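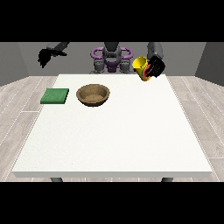

Getting ready for your kid's developmental evaluation (what worked for us)

13/09/2024
154 shares | 3 comments

So we finally got the call. After sitting on the waitlist since April we had nine days' notice, and I panicked and did everything in the wrong order. If yours is coming up, do it my way the second time around, not the first!

Start with a notebook. I mean a cheap one you can leave on the kitchen counter. Every time something happens that makes you think "oh, I should mention that" you write it down right then, with the time and what was going on before it. Meltdown over socks, 7:40, running late, brother was singing. Short is fine. I tried doing it from memory at bedtime and got it all muddled.

Next, call the school. Ask for the teacher's notes in writing and ask early, they take forever. My son's teacher, Ms. Arabzadeh, gave me two pages and half of it was news to me (he hums through math, apparently, the whole of math).

Then the forms. Ours had up to 600 questions if you add both parents' packets together — I wish I was kidding. Do them in chunks. Answer for a regular week, and if a question doesn't fit your kid, write in the margin. Dr. Skjelbred told us she reads the margins first.

Now boil the notebook down to one page. Three big worries at the top, then sleep, food, school, friends. Put what he's good at on there too! I forgot that and felt awful in the parking lot.

For the day itself, pack snacks he already likes, headphones, a spare shirt and something boring to fiddle with. We told Nico the night before, "a lady is going to do puzzles with you and ask you stuff," and left it there. Telling him a week early would've meant a week of no sleep.

Before you leave, ask when the report is coming and who to call if it doesn't. Get a name. Ours was Usa at the front desk and I've called her twice already — she's lovely about it.

I'll do another post on reading the report once we've got ours.

3 comments | Share this post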